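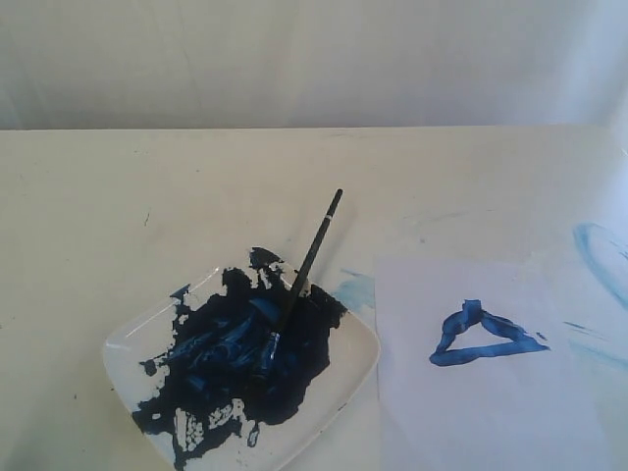
Pavithra Poojary and the Soup Nights of Trodesgate

Pavithra Poojary starts talking about lentils before I've got my coat off. There's a pot going at the back of Utier, the 18-seat supper room she opened on the east side of Trodesgate, and she wants me to smell it right now, before the tamarind goes in, and then again after. ("See? It wakes up!") She's right, it does.

Utier serves one menu a night, four courses, and the second is always a soup. Regulars book for the soup. Poojary grew up with rasam on the stove most evenings and says she never thought of it as restaurant food until a neighbor asked for the recipe and then asked again, and again.

"I kept writing it down for her and it kept changing," she says. "My mother would put in a pinch of this, a bit of that. When I finally measured, I found I'd been making a different soup every week and calling it by the same name."

So she began keeping notebooks. The one on the counter is so stained you can guess the spice from the page. Her first entries are all times and spoonfuls, but by December they had loosened into remarks like "too polite" and "more pepper, he had a cold." She laughs hard when I read that one out loud.

The vegetables come from Lepik, a farm an hour north where Aigars Laur grows tomatoes, beets and a sour little plum he won't sell to anyone else in town. Laur drops in while we talk, sits down with a bowl and answers a question I'd meant for her.

"She calls me in the morning and asks what's ugly," he says. "The split tomatoes, the ones that sat in the sun too long. Those are the sweet ones! I used to feed them to the pigs."

"He still tells me the pigs were happier customers," Poojary says.

I ask how many bowls she's served since opening, and she goes straight to the notebook: 3588, as of last night. She'd like to do something silly for number 4000, maybe let whoever gets it choose the next week's soup. Laur wants beet and dill. She makes a face, then writes it down anyway.

What's she working on now? A cold soup for the hot months, with yogurt, cucumber and mustard seeds popped in oil at the last second. She's made it six times and likes the fifth one best. It goes on the menu 30 June 2026, and she's already wondering if it needs green chili or a few curry leaves, or both.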